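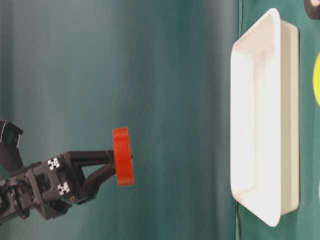

Stitetow discs are played on a plain table top, and most of the trouble people have with a new set comes from the table and the light. Set the table up first and unpack the discs afterwards. Choose a surface in one colour that differs from all the discs in your set. Green suits red discs well, and a second shade of green behind the table does no harm, as the red stays easy to pick out against both. When you lift a disc, check its face as well as its edge. The red one has a slightly recessed inner rim on the face, and that face should go down on the table when play begins.

Section 5: Setting up the table and discs

5.1 What you need

The Stitetow box, with 36 discs in four colours
The cloth bag
The Wostau edge rail, in two halves
Chalk or low-tack tape
A soft dry cloth
A tape measure

The rail is packed under the card tray. Lift the tray out by the finger hole at one end. If either half is missing, keep the packing slip and see Section 8. The chalk, tape, cloth and tape measure are not supplied.

5.2 Preparing the table

1. Clear the table completely. Take off any tablecloth, placemats or glass cover.

2. Wipe the surface with the soft dry cloth. If it is sticky, use a damp cloth first and leave the table to dry before going on.

3. Check that the table is level. Stand one disc on its edge in the middle and let go gently. If it rolls off in the same direction each time, put folded card under the legs on that side until it stays near the middle. A slow roll of a few centimetres can be ignored.

4. Run your hand across the playing area. Crumbs and grains of sugar are the usual cause of a disc stopping short.

Note: Painted and lacquered tables are both suitable. On bare wood the discs travel less far, and you may want to use the short court described in 5.4.

Caution: Do not polish the table before playing. Wax and spray polish leave a film that collects on the discs and is hard to remove from the recess.

5.3 Fitting the edge rail

The rail stops discs going on to the floor at the far end. The game can be played without it, but the scoring in Section 6 assumes that it is fitted.

1. Lay the two halves end to end on the table with the felt side down.

2. Push the peg on the left half into the hole on the right half. It should go in with firm hand pressure. Do not use a hammer.

3. Slide the joined rail to the far end of the table and line it up with the edge.

4. Turn the two clamps underneath until they touch the table, then give each one half a turn more.

Caution: Over-tightening the clamps will mark soft wood. If the rail moves when a disc strikes it, loosen both clamps, straighten the rail and tighten them again, a little at a time on each side.

The clamps open far enough for most kitchen and dining tables. They will not fit a table with a deep frame directly under the edge. In that case rest a rolled towel along the far end and play the rebound rule as if the towel were the rail.

5.4 Marking the court

Mark the court with chalk on a painted surface you don't mind wiping, or with low-tack tape on anything else. Try a short piece of tape on the underside of the table first.

1. Mark the shooting line 8 cm in from the near end of the table.

2. Mark the centre line halfway between the shooting line and the rail.

3. Mark the house line 36 cm in front of the rail. Discs that come to rest past this line are in the house.

4. For the short court, leave the rail where it is and move the shooting line forward until it is an arm's length from the house line. Mark a new centre line to match.

Keep the tape flat. A raised end or a crease will turn a disc on its edge. Press the tape down with a fingernail along its whole length and cut the ends square.

5.5 Sorting and checking the discs

1. Tip the discs out on to a folded towel, away from the court.

2. Sort them by colour. There should be the same number of each.

3. Look at both faces of every disc. The recess should be clean all the way round. Remove dust with a dry cotton bud.

4. Run a thumb round the rim. A small burr left from moulding can be taken off with a fingernail. If there is a chip you can feel, put that disc aside and use the same number of discs for each player until you have a replacement.

5. Stack each colour with the faces the same way up.

Colours can vary a little from one set to another. The red in some sets leans towards orange. If you are adding discs from an older box, compare the two in daylight, and keep the older ones together so that one player has them all.

Note: A shine along the top of a disc under a ceiling lamp is normal. Dull patches usually mean polish or hand cream, and can be washed off in warm water with a drop of washing-up liquid. Dry the discs fully before they go back in the bag.

5.6 Placing the discs for the first round

1. Each player takes one colour and puts their stack to the left of the shooting line, off the court. Left-handed players may use the right.

2. Put seven discs each in hand. The rest stay in the bag until the second round.

3. The youngest player places one disc on the centre line, recess down. This is the marker and does not score.

4. Decide the order of play by rolling one disc each towards the rail. The nearest to it without touching goes first.

5. Check that the marker has not been knocked during the rolls, and put it back on the line if it has.

With two players, use two colours and leave the others in the box. With three, leave one colour out. Two pairs can play with all four, partners sitting opposite each other.

Caution: Small parts. Keep the discs and the rail peg away from children under three. Pick up any discs from the floor before anyone gets up from the table – they roll a long way and are easy to tread on.

5.7 Packing away

1. Undo both clamps before lifting the rail.

2. Pull the rail apart in a straight line. Twisting it wears the peg.

3. Peel the tape back slowly, keeping it low to the table, or wipe off the chalk with a damp cloth.

4. Count the discs back into the bag. Discs that go missing are often against the far side of the rail.

5. Put the rail in first, then the card tray, then the bag.

Store the box flat. Don't leave it on a radiator shelf or in a car in hot weather. The discs will stand the heat but the felt on the rail may come unstuck. Brunix craft glue will hold it if it does. Use a thin line and leave it under a heavy book overnight.

Spare discs are sold by colour, in packs of five, through Worku. Quote the letter printed inside the lid when ordering.

Section revised August 24, 2024 by Brijesh Pathak. The house line measurement in 5.4 replaces the one on the printed card in earlier boxes.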